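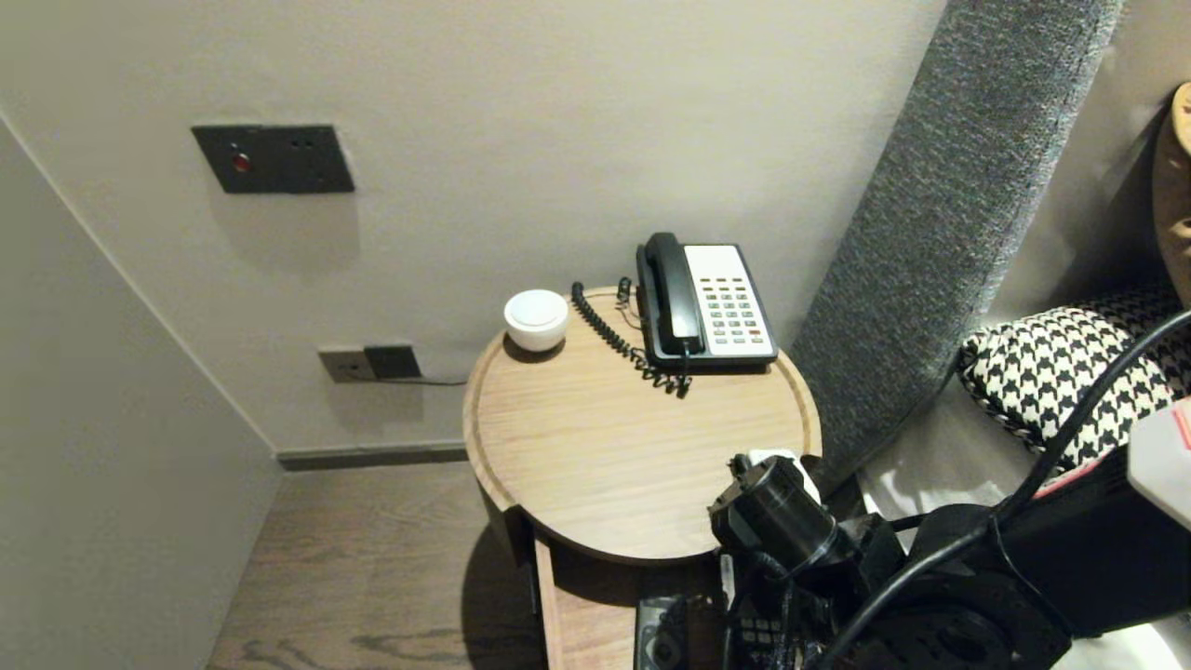
Bedroom corner, outlet and bedside table.

December, late evening

Finished the second build of the 2 m preamp tonight. The first one oscillated whenever the input was left open, and I spent most of last week blaming the layout. The layout was poor, but the larger fault was in the bias feed. I had used a single molded choke with its self-resonance far too close to the band, and there was no resistance in the drain line to kill the Q. The second board has a smaller choke, a 47 ohm resistor after it, and a 1 nF chip capacitor straight to ground with two vias beside the pad.

Results on the bench at 144.2 MHz: stable with the input open, shorted, and terminated. Gain is a little lower than the first board, by less than 1 dB. I can live with that. The feedline is long enough that the receiver noise figure still drops out of the sum.

Noise figure is harder to state. My noise source is a homemade diode head that Vojtěch Holub calibrated against his own, and his has not been to a lab in years. I get readings that repeat to a tenth of a dB during one session and then shift by three tenths the next evening. Room temperature accounts for part of it. The connectors account for more. I cleaned the N adapters with alcohol, torqued them by hand as evenly as I could, and the spread came down. I am writing down differences between boards only, and leaving the absolute figure blank in the log.

The filter is the next problem. There is a strong paging transmitter on the hill at Rernau, and with the preamp on, the receiver folds up whenever the beam points that way. Stavros Kontogiannis lent me a helical bandpass marked Hurnier, which has 2 resonators and screw tuning. I swept it before connecting it to anything. As received it was centered too high, with a lopsided top. Quarter turn in on both screws, then very small corrections on the output side, and the top came up flat. Insertion loss is 1.1 dB. That is too much to place ahead of the first stage, so it will go after it, and the first stage will have to survive on its own.

To find out whether it does, I left the receiver logging overnight with the beam on Rernau. The script writes a line each time the noise floor jumps by more than 6 dB. It recorded 1,993 lines. After removing duplicates closer together than one second, 216 were left, clustered in the early evening and again shortly before seven in the morning. With the filter in after the first stage I expect most of them to go away. If they do not, the front end is being overloaded directly and I will need a cavity.

Power supply: the switching brick I was using puts a comb of spurs across the bottom of the band, spaced 67 kHz. Replaced it with the old Valtonen linear unit. Spurs gone. The unit runs warm, the output sits at 12.4 V under load, and the regulator on the board is happy with that. Added a ferrite on the DC lead anyway — five turns, mix 31.

Enclosure is still undecided. I have a tinned box from Nelureo that fits the board with 3 mm to spare on each side, but the lid is a loose fit and I do not trust it at the masthead. The alternative is the milled aluminum box from the old transverter, which is heavy and needs the connector holes redrilled.

The bypass relay pulls in at 9.8 V. Sequencer delay set to 50 ms, measured 46. Increased it slightly. Transmitted 10 W into the dummy load twenty times with the preamp in line behind the relay, then rechecked gain. No change.

To do: redrill or find a better lid. Sweep the relay for isolation, which I have been assuming is 40 dB without ever measuring it. Return the torque wrench to Vojtěch. Order more 1 nF chips, as there are four left and I dropped one of those on the rug.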